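首页 | 本地 | 经济 | 教育 | 生活 | 读者来信

旧台式机延长使用:胡萨托夫(Husatov)下月开始新的回收与转售办法

胡萨托夫的居民从九月开始,可以把家里不用的台式电脑送到城里九个收取点。机器经过检查和清理以后,会以较低的价格卖给学校、小型办公室和普通家庭。这个办法由本地公司 Kemix 和旧货商店 Brandes 一起提出,市政府在本周同意了它们的申请。
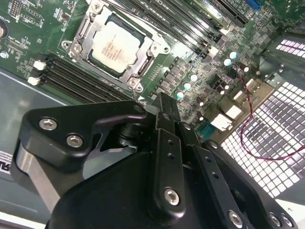 文:安舟
本站地方新闻撰稿人

2026年8月15日,星期六

按照公布的计划,第一批准备转售的台式机一共780台。它们大部分来自已经更换设备的办公室,小部分来自居民。Kemix 负责检查硬件和删除数据,Brandes 负责展示和销售。两家公司都表示,购买者会得到两年的保修,这个期限比本地旧货店平常给的保修更长。

最近一年,胡萨托夫的不少家庭抱怨新电脑太贵。孩子上学要用,父母有时在家里也要工作,一台机器往往不够。同时,很多旧机器放在地下室和储藏间里,主人不知道应该送到哪里。过去城里只有一个大件垃圾场接收电子产品,它在斯图尼茨(Stunitz)方向的公路旁边,没有汽车的人很难去。

新的九个收取点分布在各个城区,其中有图书分馆,也有超市的入口。居民送机器的时候不需要付钱,也不需要出示购买的收据。工作人员会发一张带编号的纸条,居民以后可以用这个编号在网上查询自己的机器是被修好了,还是被拆成了零件。
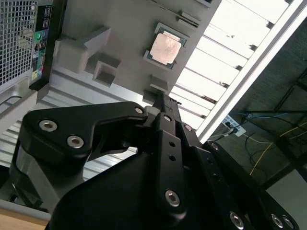 近景:黑色金属连杆与银色内六角螺丝

Kemix 在说明文件里写道,台式机比笔记本更适合这样的办法。台式机的零件容易更换,电源、内存和硬盘都有比较统一的规格。一台机器的主板如果坏了,它的处理器常常还可以继续用在别的机器里。笔记本的情况比较复杂,电池老化以后要找到合适的型号,有时候比修理本身还要花时间,所以第一阶段不接收笔记本。

检查的步骤也写在文件里。机器到达以后先打开外壳除尘,然后测试电源,再检查主板和处理器。处理器表面的旧导热膏要擦掉,重新安装的时候涂上新的。硬盘上的数据会用软件多次覆盖,如果硬盘不能正常读写,就用机械的方法破坏,不再出售。居民如果不放心,可以在送来之前自己把硬盘取出,这不影响接收。

关于价格,文件没有给出完整的表格。最便宜的一种配置定为86欧元,不包括显示器。键盘和鼠标可以另外选择,显示器要看当时有没有存货。更快的机器价格会高一些,Brandes 将在开始销售的前一个星期把价目贴在店里和网站上。

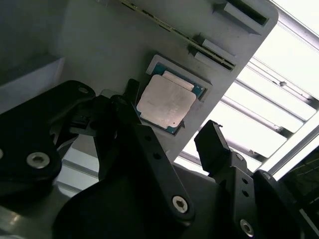 学校可以先选

市政府同意这个办法的时候提出了一个条件:学校有优先选择的权利。在销售开始以前,城里的学校可以先提交需要的数量,剩下的机器才向公众开放。教育部门认为,这样可以减轻计算机教室的压力。有几所学校的教室里,机器已经很旧,学生打开一个文字处理程序也要等很久。

不过,也有学校对此保持小心的态度。一所中学在给市政府的书面意见中提出,便宜的机器固然受欢迎,但是学校还要考虑安装、网络和日常维护。如果一个教室里的机器型号都不一样,信息课的老师就要为每一种型号准备不同的设置。学校希望 Kemix 按照相同的配置成组地提供机器。Kemix 回答说会尽量做到,但是不能保证每一组都完全相同。

家长方面的意见主要是耗电。旧的台式机一般比新的笔记本用电更多,对每天开机时间很长的家庭来说,省下的购买费用有一部分会变成电费。Brandes 答应在每台机器的标签上写明实际测量的待机和工作功率,让购买者自己比较。

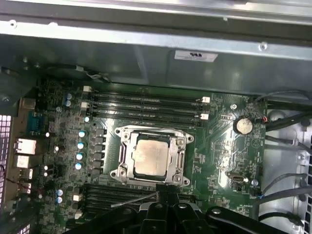 另一个问题是软件的支持时间。一些较老的处理器已经不能安装最新版本的操作系统,继续使用没有安全更新的旧系统又有风险。Kemix 打算在这类机器上安装一个免费的开源系统,并且附上一本简短的中文和本地语言的使用手册。中文手册是应城里华人居民的要求加上的,校对工作还没有全部完成。需要特定办公软件的顾客,应该在购买之前询问它能不能在这个系统上运行。

不能修好的机器也有安排。可以用的零件会留下来,作为以后的备件,其余的部分由斯图尼茨的一家处理厂接收,金属和塑料分开处理。运输费用由两家公司平分。市政府不提供补贴,只免费提供收取点的场地,场地的使用期限先定为一年,到期以后再讨论是否延长。

收取点的地址和开放时间已经放在市政府网站上。图书分馆里的收取点跟随图书馆的时间,星期一休息。机器很重或者行动不方便的居民,可以打电话预约上门收取,这项服务要收一点费用,具体的金额将和价目一起公布。显示器、打印机和扫描仪暂时不收,仍然要送到公路旁边的大件垃圾场。

分类:本地新闻 > 消费与环保 标签:旧电脑、回收、学校、胡萨托夫

读者评论

河边的老李子树:我家有三台放了很多年,终于有地方送了。请问机箱缺一块侧板的收不收?文章里没有写。

mika_h:86欧元不带显示器,我觉得还可以。希望内存不要太小,现在网页都很占内存。

两个孩子的妈:学校先选我同意,但是剩下的够不够大家买呢?最好在网上可以排队,不要让我们早上去店门口等。

旧货爱好者:保修两年很好。我更想知道坏了以后送到哪里修,是 Brandes 还是 Kemix,两家不要互相推。

匿名读者:如果手册的中文需要人帮忙看一遍,我可以看。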